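Print this page | E-mail this page
We use cookies to keep this site running. OK

Rodby Room Reset: progress note to the Grekora small grants fund, July 2024

Hi Yolanda, and thanks again for the 800 dollars! We've now been into 11 bedrooms since March, and I have to say the sorting is going faster than I dared hope (the labeling is not, more on that in a second).

The way we do it hasn't changed much. Everything small comes off the desk and goes on the bed, chargers and cables included, with one big open box in the middle to sort into. Built things, like block models, get moved last and go straight to a shelf — they lose legs if they ride in a box with adapters. Tania Debnath wrote us a one-page sheet on that and it's attached.

Spending so far is mostly boxes and cable ties. I still owe you the receipt for the last 30 ties, sorry! Labels are behind, as I said, and I'd like to push those to the next round if that's OK with you.

The room we're on now is a desk, a glass-door cabinet and a whole lot of little stuff on the bed.

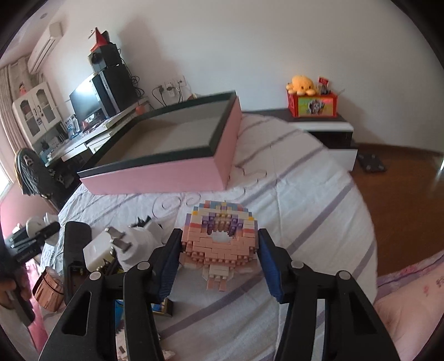 Barrett Wojcik: Fine by me to move the labels. Please send the tie receipt before the next payment goes out.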